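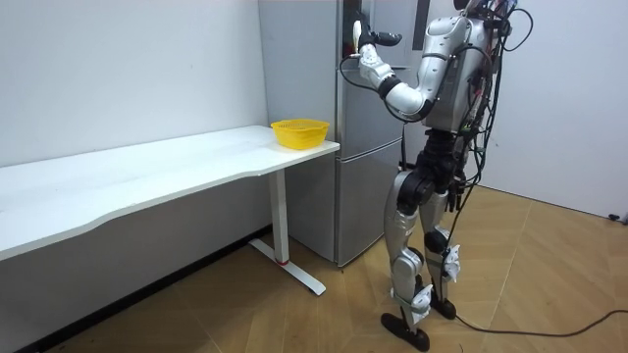
I have spent more nights than I'd like to admit sitting in a folding chair at the edge of Gilmartin Lake, waiting for a thing called the Larkudon to stick its neck out of the water. It has never done this for me. It did it for my uncle, supposedly, and for the woman who used to run the bait shop, and for a whole church picnic back before I was born. Me, I've seen a beaver. It was a pretty good beaver!

If you didn't grow up near Paltbridge, you probably haven't heard of the Larkudon, so let me catch you up. It's long, it's dark, and it has either a horse's head or a turtle's head depending on who's buying the drinks. It shows up in April when the ice is gone and the water is still the color of old coffee. Some people say it hums. My uncle was firm on the humming. He said he felt it in his fillings, and he'd tap his jaw when he told you, like you could check.

I went back this spring for the watch, which the locals have been putting on for 15 years now. You pay your 20 dollars at a card table in the boat launch parking lot, you get a wristband and a cup of chili, and then you pick a spot on the shore and stare. I had pictured a dozen diehards in camo. What I got was families, a couple on what I'm pretty sure was a second date, and a whole lot of teenagers who'd come for the chili (good call, teenagers, it's great chili).

I ended up next to Nerea Barroso, who has kept a sightings notebook since she was in middle school and let me flip through it by flashlight. I loved that notebook. Every entry has the wind, the moon, and what the person had been up to beforehand, which she writes down without any judgment at all. "Fishing, no luck." "Arguing with brother." "Two beers, maybe more." She only counts four of the reports as real puzzles. The rest she has down as otters, logs, and boat wakes, with one entry marked "Dennis in a canoe."

"I don't need it to be a monster," she told me. "I'd just like to know what those four people saw."

I asked which one bothered her most and she turned right to it. A man out checking his dock after supper saw a hump come up, flat calm, no boats. It stayed up long enough for him to walk to the house and get his wife. His wife saw it too. Then it went down without a splash. They moved away not long after, and Nerea says that had to do with his job, but you should hear how people in town tell it.

There's a gadget side to all this now, of course. A guy two chairs down had a Nosico, a little underwater microphone you drop over the side of a dock and listen to with headphones. He passed it around. I got my turn and heard clicking, a sort of gravelly rush, and then one long low note that made the hair on my arms stand up. "Culvert," he said, and took his headphones back. I'm still a tiny bit mad at him about it.

By nine the wind came up and the families started packing it in. I stayed, because I always stay. Something about that lake after dark gets to me — the way the far shore disappears first and then the middle goes, until you're looking at a patch of water the size of a driveway and willing it to move. I'm not sure I believe in the Larkudon. I do know I pulled my feet up onto the chair when something bumped the dock.

Nerea aimed her flashlight down there for a good long while. Then she got out the notebook, checked the wind, and asked me how many bowls of chili I'd had.

I said two. She wrote it down.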